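Two-drawer printed cabinet: lid section lifts when it is pushed from the side

Posted by Octavio Rivadeneyra in Printed Furniture & Models

I have a small 3D-printed cabinet in off-white plastic, with a wide lid section on top and two drawers side by side below. It sits at the right end of a black tabletop. I also have a flat tray and a few small blocks in white. The square markers have to stay flat and readable, so I don't want glue or tape over them. How do I keep the lid section from shifting, and does the tray need the same treatment?

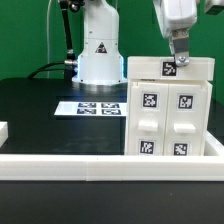
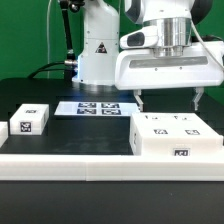 The cabinet in the first picture; the tray with its four markers in the second.

Condori
Tape it.

Alcides Sánchez
Treat the two parts separately.

Cabinet: take out both drawers and check the underside of the lid section for a raised first layer. Sand it flat with 220 grit on a sheet of glass. Then put two small dots of removable putty at the back corners, between lid and body. Nothing goes on the top face, so the markers are unaffected. If the drawers bind afterward, you used too much putty.

Tray: it is flat and low, so a thin non-slip sheet cut slightly smaller than the tray is enough. Check for warp with a straightedge along both diagonals first. A warped tray will rock on any liner.

I have used the putty method on a similar cabinet for roughly 2,000 drawer cycles. I replaced the dots once, at 1,307.

Octavio Rivadeneyra
The lid had a ridge along one edge. Sanded it Wednesday, putty is in, drawers run freely. Have not done the tray yet.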